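The Lost Cup Shelf, and Other Kitchen News

It is January, which means the shared kitchen on the second floor has been cleared out again, and which also means I have been receiving mail. 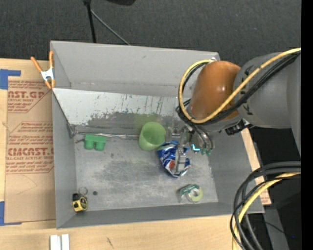

For those who joined the building after the last clear-out, the rules are simple and widely ignored. Anything left on the drying rack past Thursday evening goes onto the lost cup shelf by the back stairs. Anything still on the shelf at the end of the month goes to the Festby thrift store, where I am told it sells quite well. Several of you have bought your own mugs back. I consider this a healthy local economy.

This year's haul came to 91 pieces, a building record. I know the figure because Marjatta Hämäläinen wrote it on the whiteboard and underlined it twice, and the whiteboard has not been wiped. Of those, 26 were travel mugs without lids. The lids turned up separately, in the drawer with the takeout menus, and fit none of them.

A word on the travel mugs. I understand the appeal. You buy one in a burst of good intentions, you carry it to work for a week, and then one afternoon you leave an inch of milky coffee in it over a long weekend. After that it is easier to buy another than to open the first. I have opened the first. I have opened a good many firsts, and I would like it noted that I did so with the window up.

Irja Juntunen has asked me to mention the blue enamel one with the chip in the handle, which belonged to her grandmother and which she left out for a single night in the fall. If you have it, put it back on her desk. There will be no questions, though there may be looks.

The bigger news is that the dishwasher is being replaced. The old one has been washing only its bottom rack for almost 4 years, a fact that most of us had absorbed into our daily lives without comment. The upper rack was for storage. The new machine, from Karagiannis, should arrive before the end of the month, and I have been promised that it cleans things on both levels. Please do not load it the way you loaded the old one. Bowls do not need to be wedged in sideways to stop them from floating off.

While the plumbing is open we are also getting a new faucet, the current one having two settings, drip and fire hose. The kitchen will be closed for a day. The landlord at Ukholm says it will be one day, and I am passing that along in the spirit in which it was given.

Sponges: there is now a box of them under the sink. When a sponge has gone gray, throw it out. Don't rinse it and set it back on the ledge for the next person, who is usually me.

Finally, the tea cabinet. Someone has been donating fruit teas, one opened box at a time, each missing exactly the flavor anyone would want. We have plenty of rosehip. If you like rosehip, come and see me and bring a bag.

The shelf by the stairs is empty as of this morning, apart from one spoon.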